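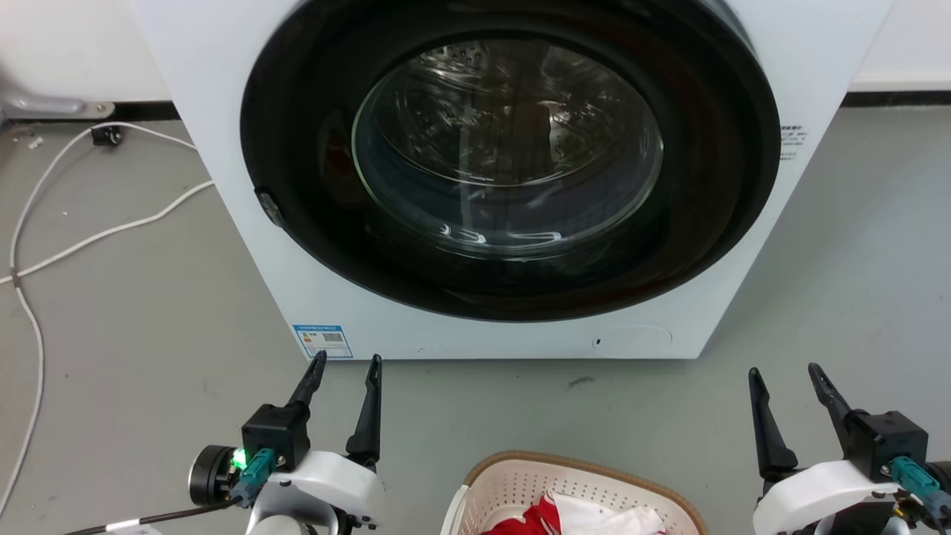

4月　作業ノート　洗濯コーナーまわり

朝いちばん、9時前に入室。今月から洗濯コーナーの担当が自分に回ってきたので、しばらくはここのことばかり書くと思う。前のノートは試験布の話で終わっていて、部屋そのものの記録がほとんど残っていなかった。引き継ぎで地味に困ったので、どうでもよさそうなことも書いておくことにする(あとで読む人、長くてごめん!)。

まず床。白いケーブルがまた壁ぎわから手前まで、ぐにゃっと出しっぱなしになっていた。左の壁の近くから輪を描いて、一部は洗濯機のほうへ横に走っている。幅木のそばには小さい黒いプラグだかコネクタだかも床に転がったまま。つまずくほどの太さではないけど、かごを抱えていると足元が見えないので、これはちょっといただけない。たどっていって行き先を確かめてから、Kendenの面ファスナーで束ねて壁ぎわに寄せた。使い終わったら束ねて壁側、ということでお願いします。

ついでに床の掃き掃除。灰色のつるっとした床は汚れが目立たないと思っていたのに、しゃがんでみると意外と落ちている。左奥の金具の下に白い切れ端がひとつ。紙なのか布なのか、つまむまでわからなくて、つまんでみたら紙だった。試験布のラベルの角だと思う。ラベルは乾燥棚の前で切ることになっているのに、なぜここに……。まあ、犯人探しをするほどのことでもないので、はさみを棚のほうへ戻しておしまい。

それから洗濯機の右側の足元に、うっすら黒いこすれ跡がある。前からあったのか最近なのか、記憶が怪しい。機械を動かしたときの跡なら位置がずれている可能性もあるので、念のため水平器を当ててみた。天板の気泡はほぼ真ん中で、手で対角を押してもがたつきはなし。よしとする。跡のほうは水拭きでは取れず、メラミンスポンジを軽くかけたら少し薄くなった。強くこすると床のつやが消えそうだったので途中でやめた。完全に消したい人は、目立たない場所で試してからにしてください。

本題のドアまわり。

白い前面に黒い太い輪、その中に丸いガラス窓、という見た目のせいで、汚れはまずガラスに目が行く。ところがガラスは光の映り込みが強くて、正面から見ると汚れなのか照明の反射なのか区別がつかない。下のほうに出る弧の形の白い光を、最初は洗剤の筋だと思って一所懸命拭いていた。拭いても拭いても取れない。顔を横にずらしたら筋も一緒に動いたので、そこでやっと反射だと気づいた。はずかしい。拭き残しを見るときは斜めから、できれば部屋の灯りを半分落として見るのがいいです。

ガラスの外側は固く絞った布で一度、そのあと乾いた布。Salleddenの薄手のクロスがいちばん毛羽が残らなかった。厚手のほうは吸水はいいけれど糸くずがつく。内側はドアを開けて、ガラスの出っ張りの根元をぐるっと。ここに試験布の繊維がたまるたまる。灰色の細いフェルトみたいになっていて、指でつまんだらするっと一本でつながって取れた。こういうのはちょっと気持ちいい。

ゴムパッキンは折り返しの下側を重点的に。めくって溝の底を拭いたら、繊維のほかに小さい糸玉が出てきた。糸玉の色が今週の布と違ったので、前の試験の残りだろう。混ざると困るので、布の種類を替える前には必ず溝を拭く、というのを手順に足したい。いまの手順書には「庫内を確認する」としか書いてなくて、これだと自分もドラムをちらっと覗いて終わりにしていた。

ドラムはステンレスで、小さい穴の並びに詰まりがないか見た。懐中電灯を斜めに当てると穴の縁が光るので、詰まっているところだけ暗く見える。3か所、糸が引っかかっていて、ピンセットで抜いた。傷はなし。ドアの掛け金もついでに見て、閉める音もいつもどおりだった。何回か開け閉めして遊んでいたと思われたかもしれないが、点検です。

前面の下のほう、フィルターの丸い蓋。白い面に薄く輪郭が見えるだけなので、初めての人はたぶん気づかない。自分も引き継ぎのときに「そこ」と指をさされて、どこ?となった。掃除のときは浅いトレーと雑巾を先に置いてから、ゆっくり緩めること。いきなり全開にすると床が池になる。今回はトレーの底がかくれるくらいの水で済んだ。フィルターには糸くずと、ボタンがひとつ。ボタン?うちの試験布にボタンはついていないはずなので、だれかが作業着を洗ったと思われる。作業着は別に洗ってほしい、と掲示には書いてあるんだけどなあ。ボタンは流しの横の小皿に入れてあるので、心あたりの人はどうぞ。

左下の青と白のエネルギーラベルは、はがさずそのまま残しておく。前に「見た目がうるさいから取ろうか」という話が出たけれど、機種を問い合わせるときの手がかりになるし、きれいにはがれる保証もない。角が浮いてきたら指で押さえる程度で。右側の細かい印字のところも、溶剤系のクリーナーは使わないでください。こちらは一度消えたら戻らないと思う。

掃除のあと、空のまま1回まわした。洗剤なし、すすぎと脱水だけ。排水の音も脱水の立ち上がりもふつうで、足元に水のにじみもなし。運転カウンターの控えを見たら、今回で通算1,571回になっていた。けっこう働いている。記録簿の数字が前のページから1つ飛んでいたので、どこかで書き忘れがあるみたい。さかのぼって直すのはあきらめて、余白に「1回分不明」とだけ書いた。

午後はその流れで、Riedlの綿の試験布を6枚、予備洗い。たたんだまま入れると真ん中が濡れにくいので、1枚ずつ広げて、ふわっと落とすように入れる。乾いた状態での合計が109グラムで、量としてはかなり少ない。こんなに少ないと脱水で偏るかなと心配していたけれど、補助布を足したら素直に回ってくれた。補助布の枚数は記録簿のほうに書いた。

取り出しのとき、1枚がパッキンの折り返しに半分もぐっていた。ガラス越しには見えなくて、枚数を数えてから「あれ、足りない」となって発見。これもさっきの糸玉と同じ場所である。つまり下側の溝はなんでも飲み込む。取り出したら枚数を数える、溝に指を入れてひとまわり、までをセットにしたほうがいい。

干すのは乾燥棚の上段を使った。下段はFleltmont向けの見本がまだ占領していて、あと少しかかるらしい。上段は風が当たりすぎて端がくるっと丸まるので、クリップは角から指1本ぶん内側。これは前のノートに書いてあったコツで、やってみたらたしかに丸まりにくい。ありがたい。

洗濯機のドアは、使わないあいだは少し開けておくこと。閉めきると次の日の朝に庫内がむっとする。ただ全開だと通路にはみ出して、かごがぶつかる。こぶしひとつぶんくらいがちょうどよさそう。

残っていること。
手順書に溝拭きと枚数確認を書き足す(下書きは自分がやる)。
メラミンスポンジの補充。最後の1個を半分に切って使っています。
床のこすれ跡、次に機械をずらすことがあったら下に当て布を敷く。
ケーブルを壁に留めるフックが欲しい。粘着式だと塗装ごとはがれそうで迷い中。いい案があったらこの下に書いておいてください。

夕方、試験布はまだ端がしっとりしていたので、そのまま一晩置く。重さは明日の朝、灯りをつける前に量らないで、ちゃんと目を覚ましてから量ること(自分へ)。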